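Workshop notebook - bedding and textiles bay, Warngate
November, entry 18
Entered by: Etenesh Woldemariam

Purpose of this entry is to record the present state of the bed bay and the folding work on the blue cloth, so that the next person on the roster can continue without having to ask.

The bed remains at the open side of the hall, headboard to the right as one comes in. The green sheet was put on at the start of the afternoon. It is the Nemivwood sheet, second wash, and it creases more readily than the Tonora one it replaced. I did not iron it. Creases of this sort have been present in all earlier entries and I would prefer to keep the conditions the same for the remainder of the month.

One cloth was in use, the plain blue from the Arroyo bundle. The procedure followed was the usual one:

Lay the cloth down without arranging it.
Find the near edge and take it at two points.
Draw out the folds before attempting the first half-fold.
Fold in half, turn, fold again, and set down to the left.

Time allowed per fold is 29 seconds. I consider this generous for a hand towel and rather short for anything with a sleeve or a hem that rolls under. The third step is where most of the time goes. If the near edge is lifted too early, the far side bunches and the whole cloth has to be laid out again. Colleagues are asked to note re-lays separately and not to count them as a new fold.

Blue cloth on the green sheet, folding bay:

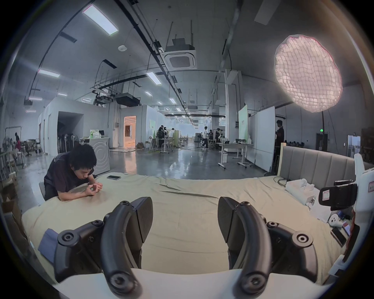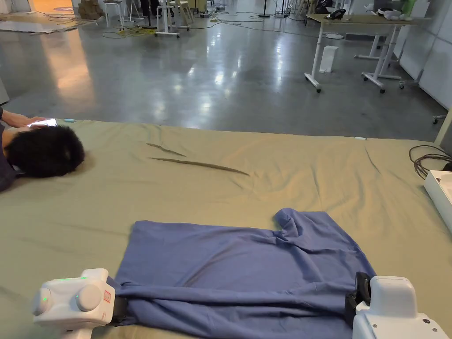 The headboard end continues to collect small items. Tissues and cables should go back to the side bench at the close of each session - this was agreed in the spring and has slipped. Phones may stay with their owners, but please keep them well back from the area where cloth is being laid out.

The running total stands at 2558 folds across all cloths. The Arroyo bundle was bought on the understanding that each piece would withstand up to 1000 handlings before the edges went soft, and I see no reason yet to doubt it. The blue has kept its shape well. The grey pieces have not, and I have set two aside for inspection.

To do:
Wash the Tonora sheet and return it to the shelf.
Order a second plain blue, same size.
Ask Warngate stores whether the lights over the bay can be left on past 6 pm.
Relabel the cloth bins. The labels for towels and pillowcases are still reversed.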